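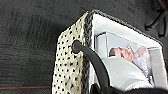

I got to the Lindaren open house at a quarter past nine with wet shoes and a granola bar for breakfast, and there was already a line for name tags. They do one of these every February, and I'd missed the last 2 because I never open their newsletter. This time a friend forwarded it to me and I signed up the same minute!

If you haven't been, Lindaren is on the second floor over a tile showroom, and you have to go around back for the elevator. They cap the visit at 39 people and split you up by tag color. I was in the green group with a retired bus mechanic, two nursing students and a dad whose kid asked better questions than any of us.
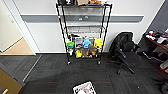
My favorite part was the session on picking up everyday stuff, which Bit-na Gil ran. She's been there since the company was called Sperling (a few of the coffee mugs still say so) and she talks fast and answers everything. She told us factory parts are easy to plan for and household things are a pain, so the work is all about ordinary objects. You could tell from the room, too. There was a black wire rack on casters against the wall with its lower shelves full of bright toys, blue and yellow and green, and I spent way too long wondering which one would be the hardest to grab. Bit-na's answer was none of them. She said bags are worse, anything with floppy sides and a handle that won't stay where you left it.

Then we got into grippers, and I had so many questions. The dad's kid wanted to know if it could hurt you, and Bit-na explained the force limits without making it sound like a lecture. 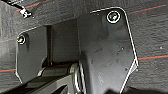 She also said the software side, which they call Nasard, gets all the attention from visitors, but a lot of her own week goes to screws and hinges. Things work loose. A joint picks up a bit of play and suddenly your grasps are off by just enough to miss a handle. The bus mechanic loved this — he and Bit-na got going on thread locker and the rest of us sort of drifted toward the cookies.

The talk after that was about Carisus, their next project, and I'll admit I lost the thread. There were 17 slides and a lot of charts. What I did write down is that they want 200 tries per object before they'll say anything about how well it's doing, which seemed fair to me.

Parking is free behind the building if you get there before ten, and bring a sweater. I've signed up for the newsletter under my own email now, so no more excuses next year.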